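Perron Tableware Set
Data card, student robotics course, Bratdale Technical College

Summary

Perron is a set of 724 recorded episodes of a two-arm tabletop robot moving plastic cups, bowls and plates into a clear storage bin. The recordings were made by students of the second-year manipulation course during the August session. The set is maintained by Jomar Belmonte, course instructor.

Task

Each episode begins with the bin in the center of the table and the tableware divided between the left and right sides. The operator controls both arms and places the items in the bin one at a time. An episode is closed when the operator releases the last item or when the time limit of 40 seconds is reached. Episodes that reach the limit are retained and labeled as incomplete.

Cups are placed on the left side only. Bowls and plates may be placed on either side. Students are required to leave a clear strip of table between the bin and the items before recording starts. 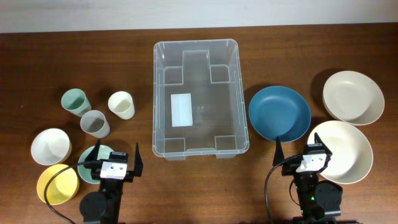 Contents of each record

Every record holds the head camera video, the joint positions of both arms, the gripper commands and a short text label written by the operator. Labels were checked by a second student and corrected where the named color did not match the item.

Known limitations

All episodes use one table and one bin. Transparent surfaces are difficult for the depth estimates supplied with the set, and users should not rely on those values near the bin walls.

Use and access

The set is available to enrolled students and to partner schools in the Hundeo program. Requests should be sent to the course office and should state the intended use.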